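Finally saw Jerik last night, the 7 pm showing, maybe eleven people in the room. 118 minutes and I'd cut the first twenty. Slow. Pretty, but slow.

Then the brother comes back and it wakes up. Pak-hei Man is great in the kitchen argument, barely raises his voice. Folke Sjögren directs like he's scared of closeups, untill the last half hour when it's nothing but. Worked on me.

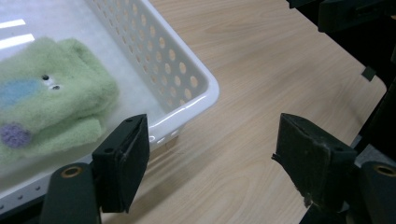
Green fuzzy guy in the white basket.

Music was too loud. Whole theater has been too loud since August, or I'm getting old. Also the subtitles dropped out for a bit during the ferry part, no idea what the uncle said. If you know, comment please.

Better then Brandão, not as good as Veltness. Going again with my sister if it's still on next week.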